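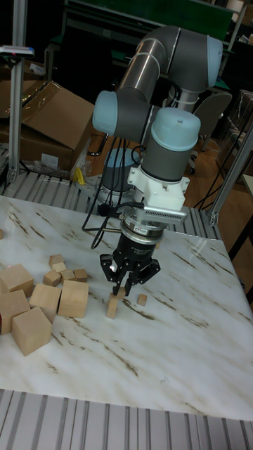 Open Day at the Gerix Workshop: Your Questions

We're so pleased at how many of you have written in about the open day in September, and since many of the same questions keep coming up (some of them from people who came last year and enjoyed it enough to bring the whole family back), we thought we'd gather the answers in one place. If yours isn't covered, please do drop us a line.

What will we see when we come?

The heart of the visit is the block table, where one of our robot arms works with plain wooden blocks, the kind you may well have had in your own toy box. It has a three-fingered gripper, and you'll be able to follow what the fingers are doing from quite close by. Kristof Wouters runs the demonstration and talks the whole way through it, and he loves to be interrupted, so please don't save your questions for the end!

Why wooden blocks?

We get this one every year, and it's a fair thing to wonder. Blocks look easy to us, but a small one standing on end is easily knocked over, and a robot that comes down a touch too far or a touch to one side will do exactly that. We also like them because everybody who walks in, whether they're 4 or well past retirement, understands right away what a good result would look like.

Why three fingers and not five?

Three fingers can pinch something small and can also spread to go around something bigger, and for the jobs we care about that covers a great deal of ground. Fewer fingers also means fewer parts to look after. If you'd like the long answer, ask Kristof, but do get yourself a cup of coffee first.

Will it ever drop anything?

Oh, certainly. It has missed, fumbled and tipped things over in front of visitors before, and we expect it will again. We leave the mistakes in, and we'll happily talk about why one happened if we know the reason ourselves.

Can the children touch the robot?

Not while it's running, I'm afraid. There's a line on the floor, and we ask everyone to stay behind it during the demonstration. Afterward we power the arm down, and people are welcome to come up two at a time for a closer look. We also put out a basket of blocks on the low bench by the door, and those are for anyone to build with, grown-ups included.

How long does a visit take?

Demonstrations start on the hour, with the first at 10 a.m. and the last at 3 p.m. You should be comfortable with an hour and a half if you'd like to look around the workshop as well. Last year we welcomed 600 people over the day, and late morning was by far the busiest stretch, so come early or come after lunch if you don't care for crowds.

Do we need to book?

Only for groups. Schools and clubs should write to Joris Van Loon, who keeps the schedule and will find you a time. Everyone else can simply walk in. There's no charge.

Where do we park?

Please use the lot on the Jusberg side of the building and follow the signs to the blue door. The front step is a little high, but there's a ramp at the side entrance, and we can bring out a chair for anyone who would like to sit through the demonstration.

May I take pictures?

Please do! We only ask that you turn off your flash near the table and check with other parents before their children end up in your photos.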